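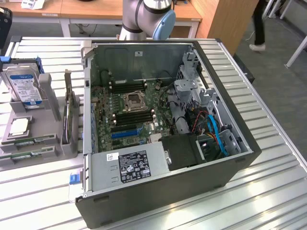 Give the letterer a proper credit

Comics criticism has a standard vocabulary for pencils, a smaller one for inks, and almost none for lettering. A reviewer will spend four paragraphs on a panel grid and then credit every pause in the dialogue to the writer. I think this is a technical error, and it leads to bad readings of good pages.

The pause is usually set by the letterer. Two balloons joined by a short tail read as one breath. Separate them by a third of the panel and the same words become a hesitation. The script may ask for a beat, but the distance is decided later, on the finished art, by a person working in whatever space the artist has left.

Take Dremo, the series Melina Economou drew and Stavros Kyriakidis lettered for Plararach. The second chapter has a conversation on a staircase that runs for 24 panels. Economou repeats the same two figures with small changes of posture. Kyriakidis moves the balloons down the right-hand side until, nine panels in, they cross to the left and the older brother starts to lose the argument. Nothing in the drawing marks that change. Most reviews I have read praise the "tense script".

The reprint from Lerkico makes the point by accident. It was relettered with a digital font at a slightly larger size, and the balloons were centred to fit. The words are identical, as far as I can tell from checking the staircase scene line by line. The crossing has gone, and the argument now seems to end because the chapter does.

One objection is that good lettering should pass unnoticed, so critics are right to leave it alone. The same was once said of film editing. A reader may fail to notice a thing and still be steered by it, and the critic's job includes saying how.

Publishers could help by printing the letterer's name on the cover at the same size as the others, and by stating in a reprint whether the original lettering has been kept. Manolakis already does the second in its translated line – a single sentence on the copyright page, easy to miss but sufficient.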